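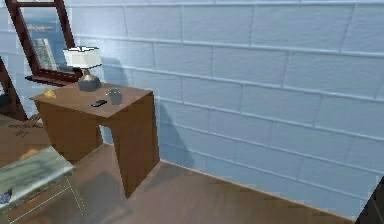

Desk and lamp against a brick wall.

December 6, 2023

So the Iruncombe race is getting longer again. Next season it goes to 225 km, up from a distance that already had half the bunch yawning by the feed zone. And the organizers want us to clap.

I won't. Sorry.

I've followed this race since I was a kid standing on the climb out of Clullodov with a wet sandwich. Loved it then. Still love the last hour. But the first four hours? Flat road, three guys up front who know they're getting caught, a helicopter shot of a castle. Then another castle.

The argument for long races is always the same. Distance makes fatigue, fatigue makes the finale. Fine. I buy that for a couple of the really old races, the ones where length is the whole identity. I don't buy it for every one-day event with a nice logo. Iruncombe was never about length. It was about the wind on the Nigam plain and that nasty double climb after it, and you could run both of those in an afternoon and get home for dinner.

Look at the year they had to shorten it. Snow on the pass, start moved down to Lallell, some 87 km chopped off the front. Everyone moaned. Purists, radio guys, me too. Then what happened — attacks from the gun, echelons before anyone had eaten, the favorite caught out at the back chasing with one teammate. Best edition in years. Corrado Parisi won it with 42 riders left in the race and he could barely get his leg over the bike afterward. Nobody in the bar said gee, I wish that had been longer. 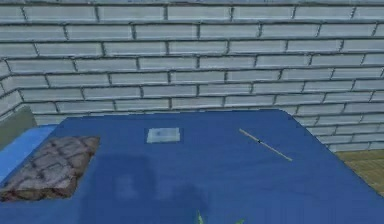
And the money thing, since people keep bringing it up in my inbox. Yes, more kilometers means more towns, and towns pay to see the race come through. I get it. Small races are broke. But a town pays once and gets a bunch rolling past at training pace for ninety seconds. Then they look at the bill and next year they say no thanks. I'd take fewer towns and run a finishing circuit. Let people see the riders 3 times instead of once. Sell some beer. Its not complicated.

Also the riders. They're tired! By the time this one comes round they've been racing since January, and the small teams turn up with whoever isn't sick. Add an hour and you don't get a harder finale, you get a smaller one. Half of them climb off at the second feed. Can't blame them.

What I'd do. Start in Lallell for good. Straight onto the plain, no neutral parade past the furniture stores. Both climbs, then the circuit, then the podium while there's still daylight for the photos. Put the old start town on the women's race, which deserves a proper one anyway and currently gets a parking lot and an 8 am slot. Disgraceful, that, and I'll write about it seperately.

Will they do it? No. The route is printed, the posters are up in Clullodov, and I'll be on that climb again with a sandwich, complaining to whoever stands next to me.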